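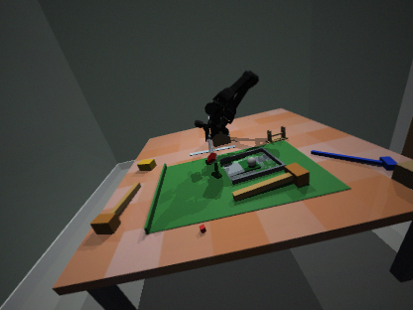

I'd been promising myself a trip to the Nollier open day for ages, and this December I finally got on the train and went. Their lab is above the Dundar building, up a staircase that smells strongly of floor polish, and by the time I got there the biscuits had gone (note for next year: arrive before eleven).

Most of what they had on show was simulation, which I thought would be dull. I'd gone hoping to see big metal arms swinging about! But I spent 84 minutes at the simulation desk, according to my parking-meter brain, and I'd happily have stayed longer.

The idea is that the arm gets a tabletop full of odds and ends and has to learn what to do with them. Mallets, a blue stick, a tray with a little white ball in it, a green mat that looks like somebody's pub game. It's all done inside the computer, so if the arm flings a mallet across the room you press a key and the mallet is back where it started. The woman running the desk told me it had flung rather a lot of mallets.

They let visitors have a go at driving the arm with a pair of hand controls. You get three tries. I was dreadful! On my first I knocked over the very thing I was meant to be picking up, and on the second I got the gripper wedged against the table and it just sat there shuddering. The third went better — I lifted a small block, held it for a second or two, and dropped it. A boy of five went straight after me and did it first time, so that was me told.

What struck me was how hard the easy bits are. Picking up a mallet by the handle sounds like nothing, but the heavy end wants to swing down and the arm has to allow for that before it has even closed its fingers. I asked whether it would all work the same on a real arm, and got a long and very cheerful answer that boiled down to "sometimes". They do move things over to a real one eventually, at their other site in Herken, though that isn't open to the public yet.

There was a talk at 3 as well, from the people at Danko who make grippers, but the room was packed and I could only hear the half of it that came through the door. I gave up and went back for another turn with the hand controls instead. Still dreadful.

If you fancy going, it's free and you don't need to book. Take a sandwich, the café downstairs shuts on a Sunday.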